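I bought the Dedeo folding stool in February, mostly because I was sick of perching on an upturned milk crate to repot things. It cost me $91, and I've sat on it nearly every evening since. My neighbour Amerley Bonsu has the older model and swears hers is sturdier, but I've tried both and I reckon she's imagining it!

The seat is the best bit. It's a wide canvas sling, properly stitched, and it doesn't pinch the backs of your legs when you've got shorts on (anyone who grew up with cheap camp stools knows the feeling).
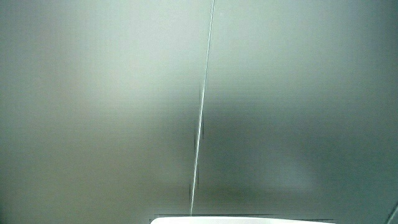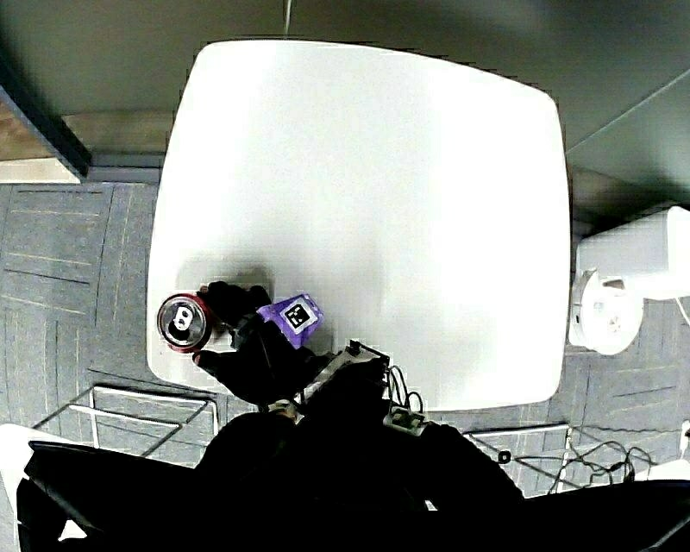 The feet are my one real grumble. They're little rubber caps, and two came off in the veggie patch within a month. I emailed the shop and Tatiana Gajdoš posted me a new set, no charge, with a nice handwritten note, so full marks there. They still sink into soft soil though, and I've ended up putting an old bit of paving under mine.

It folds flat enough to go behind the laundry door, and the carry strap is long enough to sling over your shoulder on the way to the footy. The colour has faded a bit already. I got the mustard, and I'd go the navy next time.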